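Lenham College Selects Muted Gray for Refurbished Teaching Studios

Mid-gray finish will replace white in the design building before the fall term

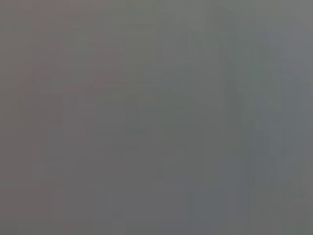

Muted mid-gray, with very faint shifts toward reddish brown, olive and blue.

10 June 2023

Lenham College has confirmed that a muted mid-gray will be used for the walls and work surfaces of its design building, ending a long period in which every studio was finished in bright white. The work will be carried out over the summer break, and the rooms are scheduled to reopen to students at the start of the fall term.

The decision follows a review that began in February, when teaching staff in the textiles and ceramics programs reported that strong reflected light was making it difficult to judge color accurately. Students working near the south windows had been moving their samples into the corridor to compare them, and two evening classes had been relocated for the same reason.

"Our students spend long hours deciding whether one shade sits well beside another," said Sofia Kouris, head of the School of Design. "A white wall on a sunny afternoon interferes with that work. A quieter background allows them to look at the piece in front of them."

The refurbishment covers six teaching studios, the glaze room and the ground floor critique space. In each room the walls will be painted to the same value of gray, and the existing bench tops will be refaced to match as closely as the different materials allow. Ceilings will remain white in order to preserve general light levels. Door frames and skirting will also be left as they are, apart from repairs to damaged sections.

The paint will be supplied by Vuton, which has provided interior finishes for other buildings on the campus. The bench facing will come from Skorix. Both products have a matte finish, and the college has asked the suppliers to keep sheen to the lowest practical level on all surfaces that face a window.

Selecting the shade took longer than the college had planned. Trial boards were placed in the second floor studio for seven weeks, and staff and students were invited to leave written comments. A total of 600 comment cards were returned. Many respondents favored a gray with no visible tint, while others felt that a strictly neutral color looked cold in the morning and asked for a slightly warmer version.

According to Ha-rang Gil, who coordinated the trial, the same board could be described in quite different terms depending on the hour and on what had been placed next to it.

"We had cards that called it brown, cards that called it green, and one that said it was plainly violet," Gil said. "All of those were about a single board. Gray picks up a great deal from its surroundings, and people are right to report what they see."

The shade finally chosen is listed by the college as Studio Gray 3007. It lies close to the middle of the range between black and white. A darker alternative was tested in the critique space and rejected after lecturers found that it made handwritten notes difficult to read from the back row.

Some members of staff had expressed reservations about the change. In a written response to the review, ceramics lecturer Gil-soo Pyo noted that pale clay dust shows more clearly on a gray bench than on a white one, and asked that cleaning arrangements be settled before the work began. The college has agreed to provide additional sponges and a second sink in the glaze room. Benches there will be wiped down at the end of each session by the group using them, and a deeper clean will take place between terms.

Pyo's response also recommended that a white surface be kept available for classes that require one. As a result, one wall of the ground floor critique space will not be repainted. Portable white boards will be stored in the adjoining cupboard and may be borrowed by any class.

Lighting will be adjusted at the same time. Lamps in the studios were replaced on different dates over the years, and several rooms now contain a mixture of warm and cool tubes. These will be changed to a single type throughout the building. Blinds on the south side will be repaired where the cords have failed, and the two missing blinds in the textiles studio will be replaced.

Students who took part in the trial have generally welcomed the outcome. Soo-ah Bae, a second-year textiles student, said that she had begun by disliking the boards and had then found herself choosing to work beside them.

"The first day, I thought it looked like a wet sidewalk," Bae said. "By the third week I was pinning everything to it. The pale yarns in particular were much easier to tell apart."

The building will close to students at the end of the current term. Work lockers and drying racks must be emptied before that time, and any pieces left behind will be boxed, labeled with the room number and taken to the main store. Students who require access to a kiln during the summer should speak to their program office, which will arrange a place in the Wi workshop on the north side of the campus.

Seung-woo Yoo, the college's buildings manager, said the rooms would be completed one floor at a time, beginning at the top. The freight elevator will be reserved for contractors on weekday mornings. Staff with offices in the building may continue to use them, although some noise should be expected while the bench tops are being removed.

Sample boards in the selected gray remain on display in the library foyer. Visitors may handle them and are welcome to carry them to the windows. Questions about the refurbishment should be directed to the buildings office during normal working hours.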